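**Kesau cell, cable check, March**

1/ Purple cable on each arm, tied to the links at intervals on the left one. Check the ties first, then the slack at the wrist and elbow.

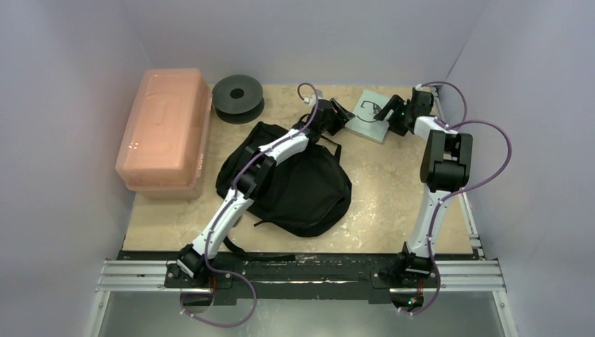
2/ How much slack at the elbow? Enough for full travel with no pull on the connector.

3/ Replaced 2 ties on the left arm. Re-homed both arms and ran 30 cycles at low speed. Error log clean. Cycle counter now reads 2968.

4/ Backpack next, one gripper on each side. Soft loads show up wrist play that a rigid block hides. 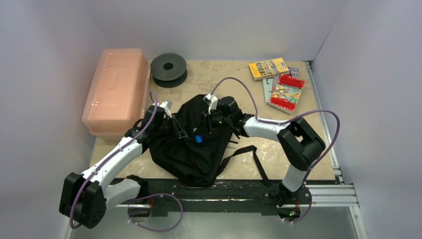 Nazanin Rezaei: Do you retorque the base bolts before or after re-homing?

5/ Before. If a base shifts, the home offsets are wrong and you do it all again.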